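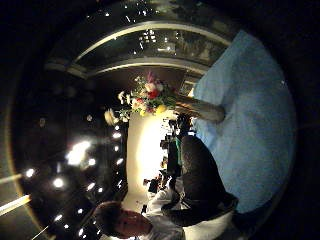 Figure 3. Mixed bouquet in a tall glass vase on a pale blue tablecloth.

3.2 Choice of table linen in guest rooms

The second part of our study concerns the cloth itself. In the small hotels of Jasthorpe, cotton cloths are usually bought once and used until the color is no longer acceptable to the owner. We followed 31 cloths in four hotels, beginning in November, and recorded each wash in a notebook kept in the laundry room. The cloths of the Cavo type were washed at a higher temperature than the others, as their label permits.
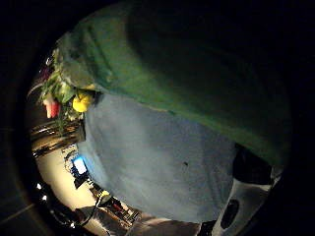

Page last changed: 2026-06-02

Fading was judged by eye against an unwashed piece from the same roll. Two persons made the judgment separately, and when they did not agree, Kai-wen Liao made a third one. Green cloths lost their depth of color earlier than blue cloths. We cannot say whether the dye or the weave is responsible, and the supplier in Clastutcombe could not give us this information. 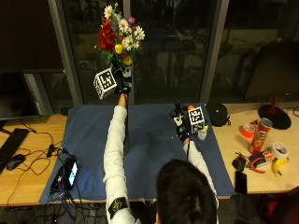 Owners were also asked how they select a color for a table that will carry flowers. Most of them answered that they follow the habit of the house. A dark cloth was preferred by those who buy artificial flowers, and deep red roses and white daisies such as those in the bouquet held above the dark blue cloth do stand apart well from such a ground. Pale cloths were chosen more often for breakfast rooms, where stains from coffee were the main complaint. Of the 107 complaints written down by the staff, only a few concerned the color. 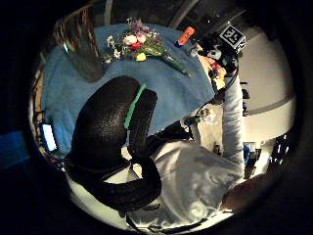 3.3 Limits of the wash record

The notebook was not filled in every day. In the Chantharasri hotel, two weeks are missing, and we left these weeks out of the calculation. Cloths with over 100 washes were too few to be treated as a separate group, so they are reported together with the older cloths in Section 4.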